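## Drallow Girls' and Boys' Football: progress to the end of September

Dear Settimio,

What a start to the season! When Hisia agreed to fund us I promised you a straight report each term, so I'll try to keep my excitement in check and get the facts down first.

**Players.** We now have 50 children signed on, and the under-nines have grown so much that we've split them into 2 squads. Both play in the Levton league on alternate mornings. The girls' side, which was only an idea when we wrote the application, has its own kit, its own coach and a proper fixture list. They lost their opener heavily, drew the next one and then won away at Levton, and I don't think I've ever heard a minibus so loud.

**Coaching.** Anselmo Yupanqui has finished his first coaching badge and is halfway through the goalkeeping course. He runs the early session at 5.30 and the older ones straight after. His passing drills have been a huge hit (the under-elevens now ask for them, which I never thought I'd write), and you can see the difference in matches. We're keeping the ball far better and the full-backs have stopped hoofing it.

**Pitch.** Work on the bottom pitch is behind. The drainage went in on time but the goalmouth at the road end still needs reseeding, so home games are on the top pitch until the spring. D'Amico have held their price for the seed and the roller hire, so the delay hasn't cost us anything.

**Money.** Of the £2000 for equipment we have £200 left. The rest went on match balls, bibs, portable goals and first aid kits. I'd like to put what remains towards goalkeeper gloves in small sizes, if you're happy with that. Receipts are in the folder I sent over with the insurance papers.

**What hasn't worked.** The Sunday-style parents' kickabout never got going, and we've dropped it. We're also short of referees for the youngest age group. Two of our sixteen-year-olds want to train, and I'm looking into course dates now.

**Next term.** Indoor sessions start at the school hall once the evenings draw in, the girls have a cup tie to look forward to, and Anselmo wants to try a small-sided tournament with Levton and anyone else who'll come. Do come and watch! The top pitch gets a good crowd these days and the tea is hot.

Could you let me know about the gloves before we place the next order?

With many thanks from all of us at Drallow

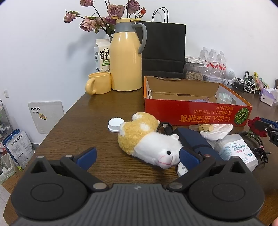
*Woolly company on the table, mustard coat and pink smile.*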